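Nirko Community Help > Desktops > Building and Upgrading

Is it worth putting parts back into an old office tower, or am I being talked into it?

Posted by prikby_pete
Saturday, November 2, 2024

I have an old black tower that I stripped in April because I was told it would be "easy" to clean it up and reuse it. Now I'm told it would be just as easy to put back together. I have my doubts. The processor is out, one stick of memory is out, and the drives are out. The board never left the case. Everyone I ask says to start somewhere different: processor first, memory first, drives first. One guy at the Sipos repair counter told me the order makes no difference at all, then tried to sell me a new machine for 1000 dollars.

So does the order matter? And is there any point laying everything out the way people do in guides, or is that just for show? My parts are in a shoebox.

Badska

Get them out of the shoebox, for a start. I don't believe most of what I read in build guides either, but this part holds up. Lay the case on its side with the panel off and give every loose part its own spot next to it, so the processor isn't sliding around under a hard drive.
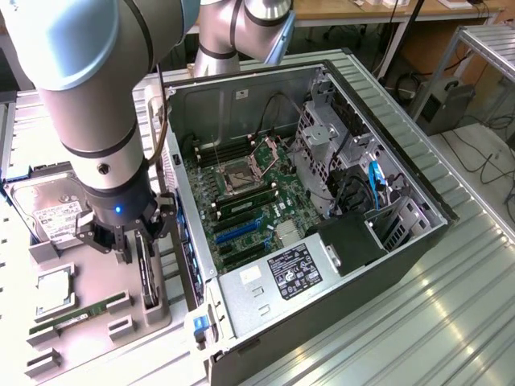 Nirko Hardware Help Team

On order, I'd go processor first. The socket should be open with the bracket lifted, and you want a clear view into it before there are more cables in your way. Line up the corner mark, lower the chip straight down, and don't push. If it needs pushing it's in wrong. Close the bracket, then do the paste and cooler. Memory after that, drives last.

Can you do it in another order? Sure, and the Sipos guy is half right, the computer won't know. But a 3.5-inch drive is a heavy lump and I wouldn't want to be juggling one over an open socket. Bend the pins in there and you'll be shopping for a board.

Whether it's worth it is another matter. I'd want to know what processor you have before spending a cent on it.

Benedikt Aigner

I mostly agree with Badska, except about the memory. People will tell you any slot is fine. It may boot that way, but the manual for your board will say which slots to fill first, and I'd trust that over anyone on here, me included. Look for the model number printed on the board itself. The sticker on the outside of the case is for the whole computer and often gets you nowhere.

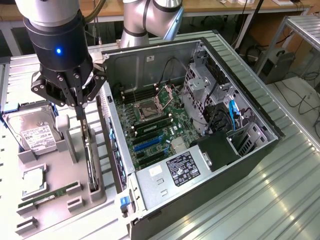 Cables are where I'd slow down. Before you put a drive in the cage, find its data cable and its power lead and see that both reach with the drive where you want it. I once did a machine where I had to pull the drive 3 times over this. Unplug the tower from the wall before any of it, and touch bare metal on the case before you pick up the memory or the processor.

Also, don't buy a "refresh kit." I've looked at a couple and it was paste, wipes and some zip ties in a nice box.

prikby_pete

OK, shoebox is retired. The processor has 3342 written on the top in marker, which I don't remember doing. Does that mean anything?

Badska

Not to me. Wipe it off with a little alcohol and read what's printed underneath.

karl_m

just buy a laptop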